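# Untangling a pile of mixed bracelets and chains without cutting the cords

**Iwona Wróbel**

Several bracelets and chains have been stored loose in one drawer and are now a single mass. It includes beaded bracelets on what I believe is elastic, silver chains, a plain bangle and a braided red cord with one loose end. There is also a small separate ring that I can't match to anything. I have moved everything to a white table for contrast. Pulling on the red cord tightens the chains, so I stopped.

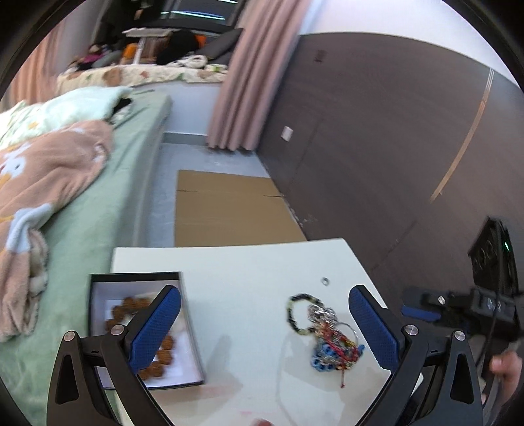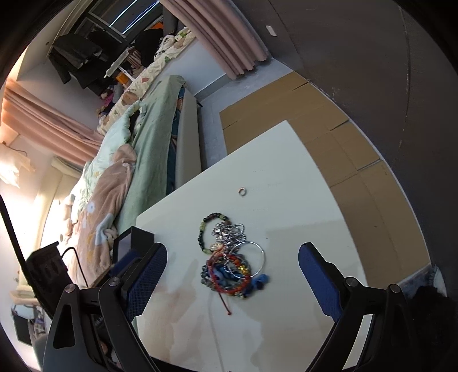
Bracelets and chains on the white table, with the small ring lying apart from the pile.

What order should the pieces come out in, and is oil safe around the beads? I have mineral oil and a pair of sewing needles. I would prefer to keep the red cord in one piece. The drawer is the shallow kind in a Terkildale dresser, if that affects the storage advice.

**Harish Bansal**

Start with the rigid piece. A bangle does not knot, but other strands pass through it and it holds them in place. Slide it out sideways, keeping it flat to the table. If it catches, rotate it until the joint is clear of the chains, then try again.

Second, the black and yellow beaded bracelet. It is at the top of the heap and a closed loop, so lift it slowly and see what follows. If a chain comes up with it, lower it and free the chain first.

Third, the red cord. Work from the loose end back toward the braid. Do not pull the braid itself. The end has to travel back through every gap it went through.

Leave the chains for last. Open any clasps you can find. Lay the knot flat, put one needle in the center, and widen it by rocking the tip. Tight knots in fine chain can take 40 minutes.

Keep oil off the cord and the elastic. It stains the one and weakens the other. If a chain knot will not move, separate the chain completely, then apply 2 drops to the knot only. Wash in warm water with dish soap afterward and dry on a towel.

The small ring may be a jump ring or a spacer. Bag it until the pile is sorted, then check each clasp for a missing part.

**Ochoa887**

just cut the red one and retie it, takes a minute. For storage I use a Clistano tray with 6 compartments, chains fastened before they go in. Fits a shallow drawer. Himano makes one with a lid but the lid sticks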